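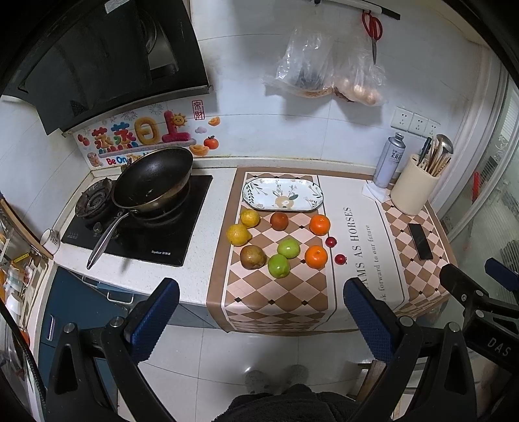 Milagros says fruit goes in a bowl, in the fridge or in your mouth and that the counter is for cooking, full stop. She said this on the phone at 7 in the morning while I was trying to find a clean spoon.

I don't agree. I have a small kitchen. Tiny. If fruit goes in the fridge drawer at my place it's gone until it's soup. Last month, one lime, hard as a golf ball, behind the mustard. So now it comes out on the runner next to the stove where I have to look at it every time I make eggs. Lemons, kiwis, apples, mandarins, a couple of cherries. The cherries won't see lunch.

Anyway. Quick post, I have to leave in 45 minutes and I promised an update on the counter thing.

Where it stands:

The runner stays. The brown and pink diamond one. I know it's next to a gas stove, Milagros, I know. It stops before the hob and I pull it back when I'm frying anything that spits. It goes in the wash more than my shirts do. Under it there's a stain from the beet episode and I've made my peace with that.

The deer plate was supposed to be for the fruit. Oval, white, green leaves on it, little deer. Got it at Larcombe, the secondhand place behind the bus station, in a box marked 2 dollars each. But everything I put on it rolls, so the plate sits at the back looking pretty and the fruit sits in front of it. Tried it the other way round for a week. Apple on the floor twice. I do use it for toast when I'm out of plates, which is most nights.

The shelf on the left is still a mess. I started on it Saturday no wait, I started on it in December, who am I kidding. Packages, bottles, things I bought for one recipe. Took out everything that was expired and there's somehow the same amount of stuff. I looked at a Mandum rack, the narrow kind that goes over the side, but I measured the gap and then lost the peice of paper. So measure again. Then maybe.

Frying pan lives on the right burner. I've given up on that one. There's no cupboard it fits in with that handle and I use it every single day, so why walk it back and forth. Handle should be turned in though, I know that too. My hip finds it about once a week.

The sticker on the wall tile under the hood – people keep asking – is staying. Sun, fireworks, gold ingots, very cheerful. It wipes down fine with a damp cloth and a drop of dish soap, just don't scrub the corners. The hood is another story. Filters need doing, I've been saying so since the fall.

Bonifacio Sepúlveda wrote in to ask if kiwis and apples shouldn't be kept apart. Yes, if you want the kiwis to last! The apples make them go soft faster. Mine were like rocks when I bought them so I put them right by the apples on purpose. Few days, squeeze, eat. If yours are already soft, other end of the counter.

Still to do
Shelf (again)
Hood filters
Hook for the mugs, they end up next to the shelf no matter what
Something with the lemons. Probably the 900 gram bag of sugar and a jar, if I can find a lid that fits teh jar

OK shoes, keys, going. More when the shelf is done so don't hold your breath.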